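Last updated: 30 May 2021
Reading time: 4 min

4.2 Rules for reporting simulated placement trials

The Udari guideline applies to any trial in which a single arm puts an object into a container with little clearance. It asks authors to state the starting state of every object, the point at which a trial ends, and the test used to call it a success. A trial that is stopped by the operator counts as a failure unless the simulator itself has crashed — a point on which earlier practice varied widely.

We applied the guideline to 560 trials run at Plosus. Two readers scored each trial separately, and 13 were sent to a third reader, S. Georgiev, whose decision was final.

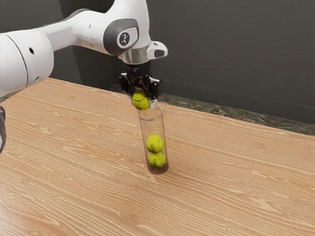
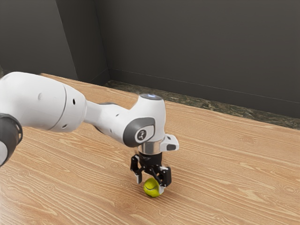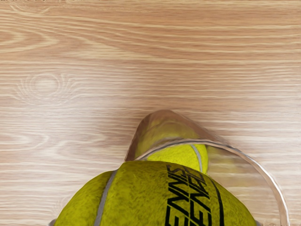
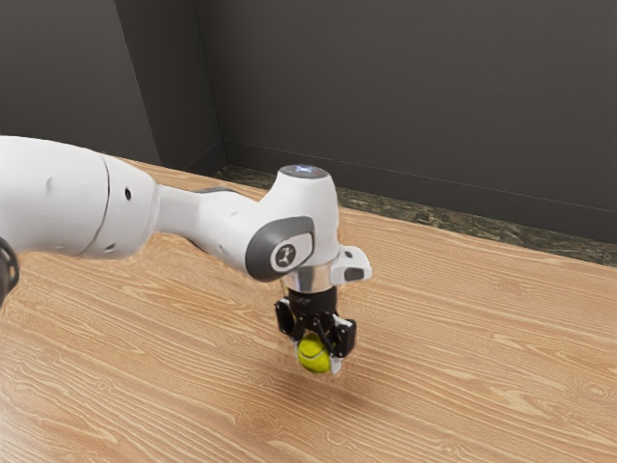 Figure 3. Ball-and-tube task in simulation.

Success must be judged on the final resting state of the objects, after the fingers have opened and the arm has withdrawn. Scores given any earlier are not accepted. The first image of Figure 3, with the ball gripped just above the open top of an upright tube that already holds two others, would therefore be scored as incomplete. The position of the container must also be logged at every step, as a tube lying on its side calls for a different approach from a standing one. Logs are to be kept in full until the September review.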